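July 24, 2018

Cloth folding, carried on from the last entry. Sanne Schouten wants a yes or no for the Brasto people on whether the two-arm bench is anywhere near laundry work. My answer is still no, and I've put the reasons down so we don't have the same talk again in February.

Set-up as before: blue mat, one orange cloth, one arm either side. The task is to go from a crumpled heap to flat, then one fold. Flat is the hard part. Lizeth Paucar pointed out that nearly every demo she has seen starts with the cloth already spread out, and she's right - that skips the bit you'd want a machine for.

Runs today: 8. Got to flat in 3 of them, and I was generous with one, which had a crease I could have lost a pencil in. Only one of those went on to a fold I'd put in a drawer. The others either let go of the corner or picked up two layers and carried on as if they had one.

Time is the other thing. A good run took roughly 600 seconds from heap to fold. I can do a tea towel in three without looking at it. Sanne says speed will come. Maybe, but we said that about the Dratotura trial and it got slower once we added the checks.

Grip notes. With one hand holding a top corner up and the other working low on the left side, the lower edge stays on the mat and drags.
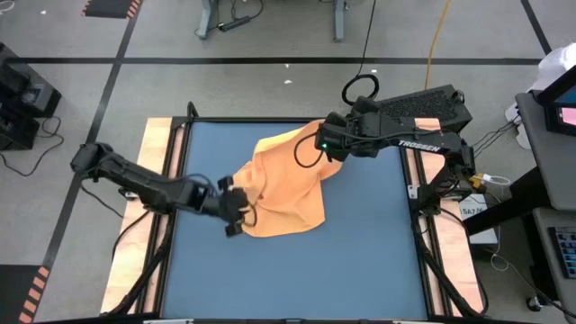 Lifting higher before the second grasp might help, though then the cloth swings and we lose the edge altogether. Lizeth wants to try a stiffer cloth. I'd call that cheating but will do it once for comparison.

To do:
- ask Devia if the finger pads come in something softer
- redo the corner search with the lift height raised, same cloth
- Chávez bench notes: find the page on double layers, I think they gave up on it too
- reply to Brasto. Keep it short, and no video of the good run on its own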